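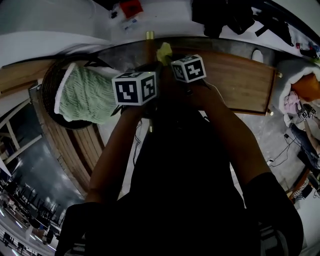 Can a machine fold the towels yet?

Posted Aug 7, 2018 in Laundry & Linens

I get this one in my mail more than any other, and I love it every time! Short answer: sort of, slowly, and only if you do the hard part first.

Cloth is rough on machines. A cup keeps its shape wherever you put it, but a towel dropped in a basket lands in a new heap each time, and the gripper has to find one corner in all that. Wellington Bastos, who fixes washers over in Jirport, timed a folding arm at a trade show last October. One hand towel took it 17 minutes. He stayed for the whole thing (so would I) and said the fold was lovely.

What they do well already is pick up a small cloth that's lying flat and set it down somewhere else. Wiping a clear tabletop is coming along too. Socks, fitted sheets, anything inside out? Still yours, I'm afraid.

The fun part is that getting a room ready for a machine makes your own chores quicker too:

Drape towels over the basket rim with one edge hanging free. Easy to grab, for fingers of any kind.

Keep small cloths separate from big ones.

Fold on a table, never the bed. Move cups well back first.

Get clothes and charger cables off the floor before you start.

Irén Kun wrote in to ask if she should save up the 900 dollars for a first-generation folder. I'd wait! Put it toward a good dryer, and write me again when they can manage a pillowcase.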